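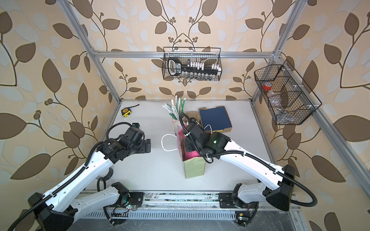 Page last changed: 9/12/01

I've finally started the party bits and I am so pleased with that gift bag! It's bright magenta at the top with a pale yellow-green panel lower down, and it has a proper white rope handle, so you can carry it without your fingers going numb. I bought mine in Plitell, from the little paper shop on the hill, and went back in October for 8 more (they fold flat, they'll keep).

The green striped straws are my other favourite. I stand them in a light pink paper cup and let them fan out any old how, and they look like a firework. Pink and green together, I can't get enough of it. The leafy wallpaper, all brown and white on peach, sets them off beautifully too.

The navy book is going in the bag if I can bear to part with it. Hardbacks make such good presents! I still need tissue paper, a yard of ribbon and something small for the bottom, maybe the lemon soaps from Hallberg. They do a lavender one as well but I think lemon, with those colours.

Cake next. I want to try the Soliman honey one again, with more honey this time.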